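Teaching a robot by remote control: your questions

I get a lot of emails through the Nosinus contact page, and most of them ask the same things, so I've put my answers in one place. I drive robots for a living (well, I drive them so that they can learn to do without me!) and I'm happy to be asked more.

What do you do all day?

I wear a headset and gloves, and the robot copies my arms and hands while everything gets recorded. Shelves, boxes and bins mostly. A full set for one job is 392 goes, and yes, my shoulders know all about it.
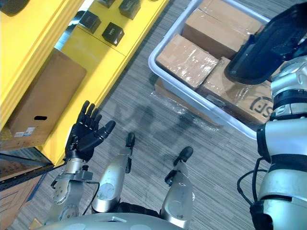

Kerstin Ljungberg

Do you see what the robot sees?

Pretty much, yes. I look down and there are silver legs and a pair of black hands where mine ought to be, which was very odd for the first week and then wasn't. I still say "my foot" when I mean the robot's.

Which bit is hardest to show?

Getting the fingers right before touching anything. With trays on a table I like to bring one hand up open and think about the thumb first – if the thumb's in a bad spot, the whole grab goes wrong and you may as well start again. Go slowly. Slower than that!

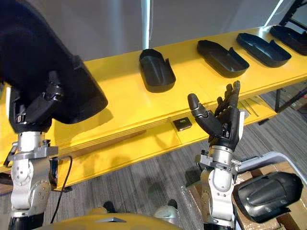 What happens if you make a mistake?

Depends. If I fumble and recover, we keep it, as the robot needs to learn how to get out of trouble too. If I've knocked half the table over I press the pedal and it's binned. My worst day at Grerwood had 9 binned before lunch.

Is there only one camera?

No, there are views from further down the arm as well. They take some getting used to, with the whole room leaning over and a great lump of gripper across the top, but they're handy for checking how close you are to a shelf.
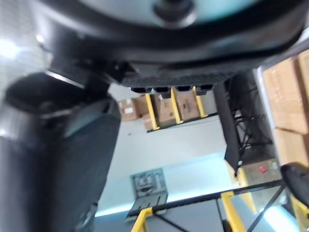

Can I have a go?

You can! We run try-out sessions in May, seven people at a time, and you don't need any experience. Write to Kerstin Dahlgren at the Lunde office and mention if you're left-handed, so she can set the gloves up for you.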